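Osier Lodge Adds Lakeside Suites Ahead of Spring Season

February | By the Travel Desk 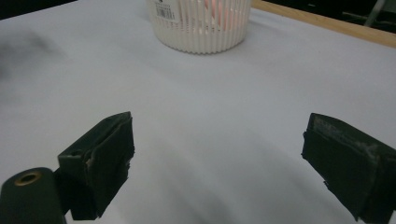

Osier Lodge, the lakeside vacation property outside Turkedside, will open 4 new family suites in March and has started taking reservations for them. The suites are in a converted boathouse on the north side of the grounds, a short walk from the main building and the dock.

Each suite has two bedrooms, a full kitchen, a washer and dryer, and a covered porch facing the water. They sleep up to six people. Two of the suites are on the ground floor and have step-free entrances and roll-in showers. The other two are upstairs and share an outside staircase.

Opening rates start at $322 a night from March through the middle of May, with a two-night minimum. From then until Labor Day the rate goes up to $349 a night and the minimum stay is five nights. The rates do not include county lodging tax or the cleaning fee, which is charged once per stay. Guests who book directly with the lodge will not pay the service charge added by outside booking sites.

The lodge said the boathouse had been used for storage since its last rental canoes were moved to a new shed near the beach. Work on the building began last summer. The original roof beams were kept, and the lake side of the building was rebuilt with larger windows. A gravel parking area was added behind it, with one space for each suite and a separate area for boat trailers.

Most of the lodge's existing rooms are studios or one-bedroom units, and larger families have often had to rent two of them side by side. According to the lodge, requests for units with a second bedroom have gone up each year, mainly from guests planning stays of a week or longer.

Other changes are planned for the same season. The heated pool will open in April instead of May, and its hours will be extended to 9 p.m. on summer evenings. The breakfast room in the main building is getting new flooring and will be closed for the first half of March. During that time guests can pick up a boxed breakfast at the front desk between 7 and 10 a.m.

The lodge is also changing how guests get to the Skakolen trail, which starts across the county road from its entrance. A marked crosswalk is due to be in place by April, and the lodge will run a free shuttle to the upper trailhead on weekend mornings through the fall. Seats on the shuttle can be reserved at the front desk the night before. Dogs are allowed on the trail on a leash but cannot ride the shuttle.

Parking at the upper trailhead is limited in summer, and the lot is often full by mid-morning. Hikers who are not staying at the lodge can still use the roadside lot at the lower end.

Mulder, the marina next to the lodge, will continue to rent pontoon boats and kayaks to guests at a reduced rate. Kayaks are available from April, and pontoon boats from Memorial Day weekend. Boats should be reserved ahead of time during July and August. The marina store will carry basic groceries again this year, along with firewood, ice and fishing licenses.

Pets are allowed in the two ground-floor suites for an added fee, with a limit of two per suite. All of the new suites are nonsmoking, including the porches. Check-in is at 4 p.m. and checkout is at 10 a.m. Early check-in cannot be promised during the summer, but guests may use the pool and the beach while they wait for their suite.

Reservations can be made by phone or through the lodge's website. A deposit equal to one night's stay is required and is refunded in full if the booking is canceled at least 14 days before arrival. Gift certificates bought last year can be used toward the new suites.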